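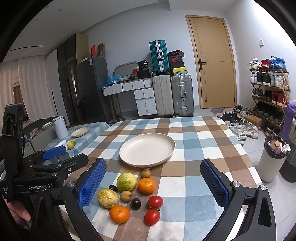
助成金は、この半年で何に使われたのでしょうか。
大部分は古い聞き取りテープのデジタル化と、その文字起こしに充てました。残りは記録を読みに来てくださる方のための冊子づくりに使っています。

活動報告 > 助成事業 > 中間報告 > 聞き書き保存事業

Brumstead記念基金 ご担当者様

2021年9月17日

いつも温かく見守ってくださり、ありがとうございます。聞き書き保存事業を担当しております Tharindu Haque です。4月に事業を始めてから早いもので半年近くがたち、こうして中間のご報告を差し上げられることを、たいへんうれしく思っております。少し長くなりますが、どうぞお茶でも飲みながらお読みください。

まずテープの状況です。お預かりしたカセットは全部で239本あり、そのうち60本のデジタル化を終えました。申請書に書いた予定よりは遅れています。古いものは再生する前に巻き直しが必要で、なかには途中で切れてしまっていて、つなぐところから始めなければならないものもありました。急いで傷めてしまっては元も子もありませんので、ここは一本ずつゆっくり進めさせていただいています。

文字起こしは17本分が仕上がりました。内容は、港の荷揚げのこと、嫁入りの支度、学校へ通った山道、戦後すぐの芋の値段など、実にさまざまです。方言の濃いところは何度聞いても分からず、語り手のご家族にお電話して教えていただくこともあります。先日はある言葉の意味をうかがうつもりが、そのまま昔の盆踊りの歌を一曲まるごと歌ってくださって(とても良いお声でした)、これも記録に加えたいとお願いしたところ、快くお許しをいただきました。

再生機については、当初一台で足りると見込んでおりましたが、夏に故障し、修理をKarunaratne音響さんにお願いしました。戻ってくるまでのあいだ作業が止まりましたので、その間に目録の整理を進めました。録音日の書かれていないテープが思いのほか多く、話の中に出てくる台風や祭りを手がかりに、年を絞り込んでいるところです。これがなかなか面白く、つい本来の作業を忘れそうになります。

冊子『浜のことば』第一号は、800部を刷りました。図書館と公民館に置いていただき、語り手のご家族にもお送りしています。表紙の紙は見本を取り寄せてずいぶん迷いましたが、少し厚手で手ざわりのやわらかいものに決めました。読んだ方から「うちの祖母の話し方とそっくりだ」というお手紙を頂戴し、皆で回し読みいたしました。第二号は漁の道具の呼び名を中心に編む予定です。

ひとつご相談がございます。再生機の修理代が予算の項目になかったため、今のところ消耗品費から立て替えております。冊子の印刷が見積もりより安く済みましたので、その差額を機材費に回すことをお認めいただけないでしょうか。変更届の様式がありましたら、お手数ですがお送りください。領収書の写しは、収支表と一緒に別便でお届けします。

後半は、残りのテープのうち傷みの進んだものを先に扱います。Zeltine会館で小さな試聴会も開くつもりで、ご都合がつきましたら、ぜひお越しください。日取りが決まりましたら改めてご案内いたします。

朝晩が涼しくなってまいりました。皆様どうぞお体を大切になさってください。

Tharindu Haque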